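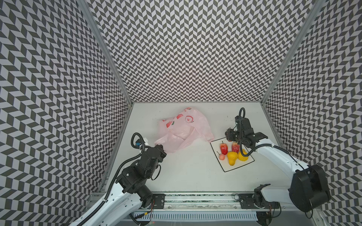
To: home-automation list
Date: April 11, 2022
Subject: Re: Can anything put the groceries away yet?

> I've been reading this list for a while and I keep seeing clips of arms
> folding towels and stacking cups. My question is simple. My mother has
> bad hands and what she needs is help with the shopping. Bags, fruit, jars,
> the lot. Is there a machine that can do that in an ordinary kitchen, or
> should I ask again in 10 years?

Please don't wait 10 years to ask again! Ask every spring, the answer keeps moving.

The short version for today is no, you can't buy one for her kitchen. But I've spent most of the winter on this exact chore with two arms on a bench, and I'm more hopeful than I was when I started.

Fruit is the part that goes well. We use artificial apples, a pear, a peach and so on, and picking one off a plate is close to routine for us now. In our last batch we ran 200 single picks and lost 24 of them, mostly round things squirting out sideways when the jaws closed a little off center. Real fruit will be worse (bruises, soft spots, stems that break), and I don't want to pretend we've tested that.

The bag is the hard part, and I love it. A thin plastic shopping bag never lies the same way twice. The handles flop over, the mouth closes up, and when one gripper lifts an edge the whole thing slides along with it. You need the second arm to hold the other side, and then no arm is left for the fruit. We've been trying to open the bag with both arms, then let go with one and move fast. Sometimes the bag stays open. When it does the whole room cheers – I'm not kidding.

The folks on the Zindavby project went another way and put the bag in a stiff frame first. It works a lot better, but somebody has to put it in the frame, and for your mother that's half the job. I'd still take a look at their notes. The Grirkthorpe people are trying paper bags, and I'd really like to hear how that's going if any of them are reading.

As for cost, the grippers alone are nowhere near kitchen prices, and the arms need a clear table and steady light. Ask me about jars another time. Lids are a whole separate thread.

What might help her sooner is something dull, like a rolling cart at counter height and a fixed hook that holds the bag open. I built one of those for 315 minutes of shop time and one ruined drill bit. Happy to send the sketch to anyone who wants it.

Wijesinghe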